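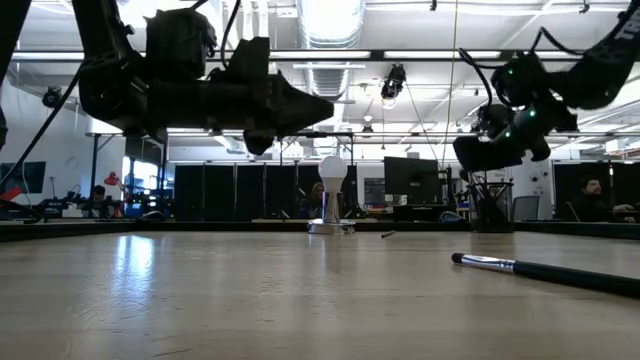
Hovero brings back the Murnik lamp, first batch ready in September

GRARNUVGATE, 24 July 2020 - The little round one is back. Hovero, the lighting shop on Bañuelos Street, said this morning it will put the Murnik table lamp on sale again after a long gap. Same idea as before: frosted white globe, short metal post, round shiny base that sits flat on whatever you put it on. No shade.

The first batch is 80 lamps. Almost all of the old ones in town came out of the same shop and people have been asking for years, the store says. A notice went up in the window this week and the phone has been going since.

Price not set yet. Hovero would only say it will be "close to the old one, allowing for everything." Limit of two per household on the first batch. Names are being taken at the counter and by phone, and a deposit is not needed.

 Bases get wiped, globes get brushed off, then into tissue and a box. Dust is the big headache. A frosted globe shows every speck once it's lit, and fingerprints on the chrome are worse. The shop says it went through three kinds of cloth before going back to a plain soft brush for the glass.

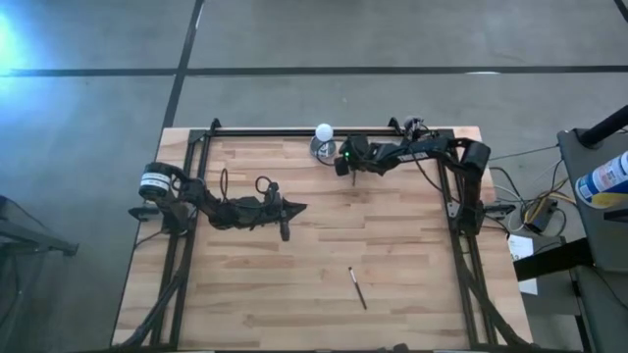
The back room stays closed to customers for now, same as it has been since spring. Pickup will be at the side door, by appointment, and the shop asks people not to come early becuase the alley is narrow and the bakery needs it for deliveries until nine.

What's changed from the old Murnik: the cord is longer, and the switch has moved from the base to the cord. The old base switch was the part that failed, and Hovero still gets a few of those a month on the repair counter. Repairs on old lamps go on as usual. Spare globes too, sold separately, and they will fit both the old and new stands. Bring the old globe in if you can, there were two sizes at one point and the small one is gone for good.

No colored versions. The shop was asked about the green one and said no, the glass supplier stopped making it.

The globe gives a soft light, good for a nightstand or a hall table, not so much for reading. Bulb is included in the price. Replacement bulbs will be kept in stock at the counter.

A second batch depends on how the first one goes. Hovero expects to decide by the end of September and will post the answer in the window. Anyone who misses out the first time stays on the list and gets a call, no need to sign up agian.

Counter hours are unchanged, mornings only on Saturday, closed Sunday. Masks required inside. Parking in the lot behind the post office while the curb work on Bañuelos is going on.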